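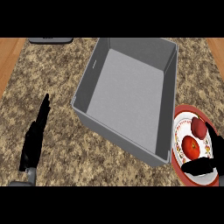
Gray bin on speckled granite, tan and cream with dark brown flecks.

1/ Notes on sealing granite countertops. Most of the advice online gives a fixed schedule, usually once a year. Granite varies too much for that. Absorption depends on the slab, so test the slab.

2/ The test: put a teaspoon of water on a clean, dry spot. Start a timer. Check at 5 minutes, then at 17. If the stone under the water has gone darker, it is absorbing and can take sealer. If it looks the same, leave it alone.

3/ Repeat near the sink and next to the stove. My sink side darkened in under five minutes. The far end did nothing at 44. Same slab, same installer (Görtz), same day.

4/ Dark flecks make the result hard to read. Put the water on a pale patch and look at it from a low angle with a lamp off to one side.
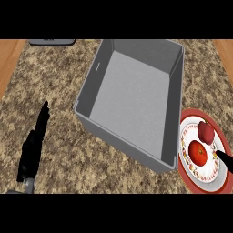

Same counter, wood showing at the upper left and right.

5/ Sealer goes on dry stone only. I wait overnight after washing. Washington Fagundes, who cut my sink opening, waits 24 hours and thinks I'm careless – he may be right about the cutout, where the edge is raw.

6/ I use Tukell penetrating sealer. Wipe on a thin coat, leave it 13 minutes, buff off everything still on the surface. Whatever dries on top turns to haze. Haze usually comes off with a little more sealer and a dry cloth, if you get to it the same day.

7/ Cost: the small Tukell bottle did two coats with plenty left. Hekaner quoted me 344 dollars to do the same job.

8/ Daily cleaning is dish soap and water, then a dry towel. No vinegar. Granite itself mostly tolerates it, but it wears down the sealer, and some slabs sold as granite contain calcite and will etch.

9/ Oil stains: baking soda and water mixed to a paste, covered with plastic wrap, left a day – then uncovered until fully dry before scraping with a plastic card. Mine took two rounds.

10/ Retesting the sink side in May. Jasier sealer is next if the Tukell coat has failed by then.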